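Bokport Household Energy Advice Service
Progress report to the Pugh Fund
Prepared by Tegwen Kemeys, 11/02/2018

1. Delivery to date

The service gives advice on electricity use to tenants in the Bokport and Grallo districts. In the period covered by this report we completed 1,169 advice sessions against a target of 1,355. The shortfall falls almost wholly in Grallo, where one adviser post stood vacant for nine weeks. The post has now been filled and the remaining sessions are scheduled to finish in May.

Sessions cover tariff choice, meter reading, heating controls and small appliances. Tenants on prepayment meters are offered a follow-up call. 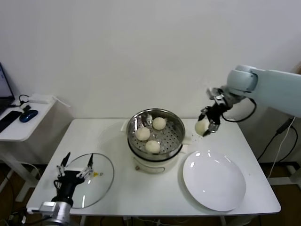 Small appliances: steamed buns in an electric steamer.

2. Metering

Plug-in meters were lent to households that asked for one. Return rates are acceptable, but two faults have affected the data. Some units lose their stored readings when unplugged, and the Tralemine software rejects any file with a gap in it. Rekha Thomas has written a short routine that splits such files at the gap – this recovers most of the record but not the daily totals.
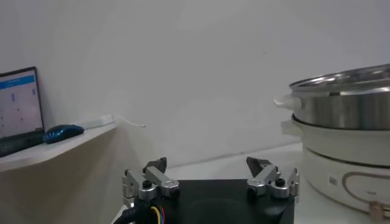
Units showing the first fault have been withdrawn. The supplier has agreed to replace them at no charge to the grant, and delivery is expected before the next loan round.

3. Advice materials
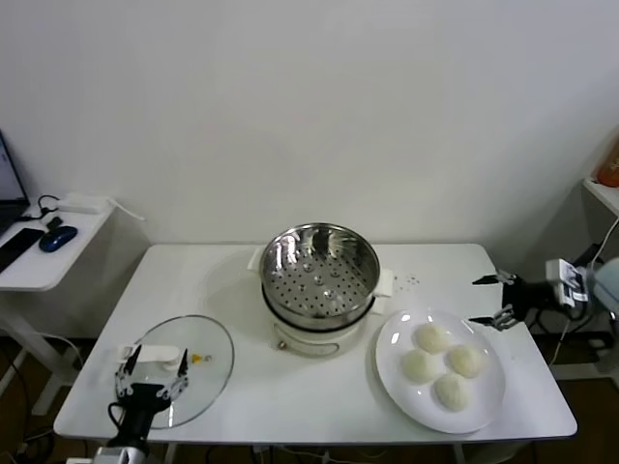
The cooking leaflet has been redrafted after comments from tenants, who found the first version too long. It now gives one page to hobs and ovens and one to countertop appliances, with space for the tenant's own meter readings. The second page asks for the portion size to be noted beside each reading, as a plate of four steamed buns is not comparable with a full family meal. Translation is in hand. The heating leaflet is unchanged.

4. Spending and next steps

Spending is below profile owing to the vacant post. We ask that the unspent salary be carried forward to pay for evening sessions in Grallo. Revised figures will follow with the next claim.
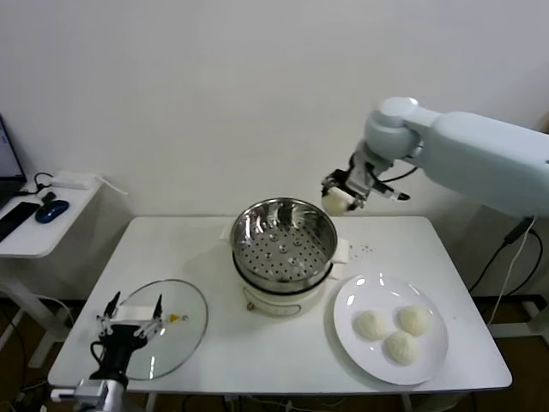

Electric steamer with the basket empty and the glass lid off.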